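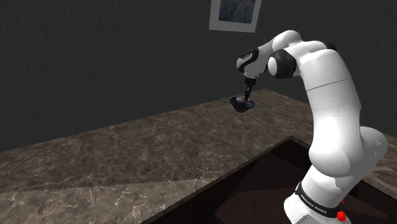

Bowl over the counter, in one of the kitchens from the Mimuteo set.

1/ New result from our group at Ellgate and I've been wanting to post it since Friday! We threw out two thirds of our training demos and the policy got better. The filtering method is called Majali and the whole idea fits in one post.

2/ So: take a recorded demo. Put the simulator back at its first step, nudge the object 2 centimeters in a random direction, and play the same arm motions back with no correction at all. If the task still gets done, keep the demo. If it fails, drop it.

3/ That's the method. No learned scoring, no person watching clips and giving them stars. You need a simulator you can reset and a success check you trust (more on the second one below, because it bit us).

4/ We started with 1545 demos of kitchen pick-and-place, spread over 6 room layouts. After the nudge test we had 512 left. I remember looking at that number and thinking we'd broken something.

5/ Then we trained the same policy twice, same network, same number of gradient steps, once on everything and once on the kept demos. The small set won in every layout. The gap was widest for bowls, which I love, because bowls had been our worst object for months.

6/ My guess about bowls (a guess! we haven't tested it): there are a lot of ways to grab one that only work if you land in exactly the right spot. Demos like that look perfect on playback and then teach the policy a motion with no slack in it.

7/ What survives the nudge looks different when you watch a bunch in a row. The approach is slower at the end, the gripper lines up earlier, and the arm lifts straight before it starts to travel. We never asked for any of that, the test just happens to favor it.

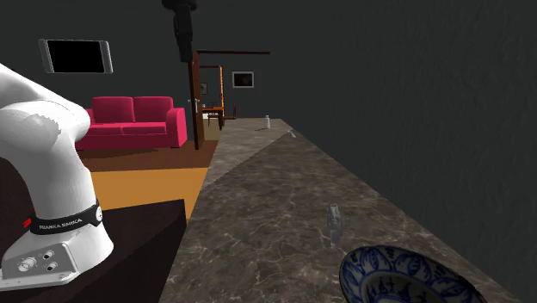
Does the filter end up keeping only the easy demos?

It leans that way, and we checked by sorting the kept set by object and layout. Every layout is still represented, but thin objects lost more demos than wide ones, so we now set a minimum per object and fill the gap with the demos that came closest to passing.

8/ About that success check. Our first version called a pick successful if the object was above the counter at the last step. A bowl wedged against the wall passed. We caught it late, fixed the check, and reran everything. The numbers in this thread are all from the rerun.

9/ Things that didn't help: nudging the arm's start pose as well (almost nothing passed), and weighting demos by how many nudges they survive. The weighted version took a lot longer to compute and landed in the same place as the plain keep-or-drop rule. So we kept the plain rule, happily.

10/ Big limit, please read this one before you get as excited as I am: everything so far is in simulation. The nudge test needs an exact reset, and a real counter won't give you that. Whether a policy trained on the filtered set holds up on a real arm is the next thing we run.

11/ Other limit: short tasks only. Playing motions back blind over a long task will drift no matter how good the demo was, so I'd expect nearly everything to get dropped. Cutting long demos into pieces and testing each piece seems like the obvious move. If you've tried it, tell me how you picked the cut points!

12/ We're showing this at the Lultdale workshop in July, poster plus a short talk. The filter script goes up the same week, along with the list of which demos passed and which didn't, so you can train on the rejects too if you're curious. (I did. The bowls went everywhere.)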